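Funda de silicona Kultow para llaves de coche y mandos: dos inviernos de uso

Publicado el 29 de octubre en Accesorios y pequeños arreglos

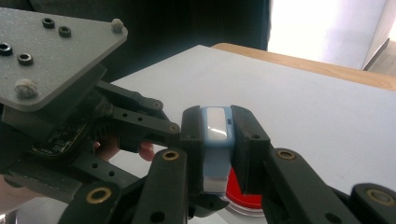

Doãn comentaba en la entrada anterior que a su mando se le habían gastado los botones en menos de un año y preguntaba si una funda de silicona sirve para algo o solo acumula pelusa.

Sirve, con algunas condiciones. Llevo usando la Kultow desde hace 2 inviernos en el mando del coche y tengo otra, de la marca Weludo, en el del garaje. Las dos las pagué yo.

La Kultow cuesta 13 euros y viene en una bolsita de papel, sin instrucciones. La silicona es bastante gruesa y el mando entra justo. La primera vez me costó meterlo: hay que empezar por el lado de la anilla y estirar poco a poco hacia el otro extremo. Si se hace al revés, la funda queda torcida y los botones no coinciden. Una vez puesta no se mueve.

El tacto cambia. Con la funda hay que apretar más, sobre todo para abrir el maletero, que ya era un botón duro de por sí. Con guantes finos se maneja bien. Con guantes de esquí, no. Los símbolos van en relieve y sin pintar, así que no se borran, pero de noche hay que buscarlos con el dedo.

Se ensucia, eso es verdad. En el bolsillo de un abrigo de lana coge pelusa desde el primer día. La lavo una vez al mes con agua tibia y jabón de manos y la dejo secar del todo antes de volver a ponerla. En febrero la guardé húmeda por descuido y al sacar el mando había agua en la ranura de la pila. No pasó nada, pero conviene tenerlo en cuenta.

El mando se me ha caído muchas veces, casi siempre en el suelo de cemento del garaje, y la carcasa sigue sin marcas. Cambiar una carcasa en el taller me lo presupuestaron en 149 euros, con la programación incluida, y por eso compré la funda.

La Weludo es más fina y más barata. Los botones responden mejor, pero se rajó por la anilla a los pocos meses y ahora la sujeto con una goma. También miré la de Jutura, de piel, que cuesta casi 70 euros y no cubre la parte de abajo. No la he probado.

A favor de la Kultow: el ajuste, el grosor y que se lava en un momento. En contra: la pelusa, el botón del maletero y que solo la venden en negro y gris. Para mandos con llave plegable hay un modelo distinto, con una abertura lateral, y conviene mirar bien la referencia antes de pedirla. La tienda acepta cambios, pero los portes los paga el comprador.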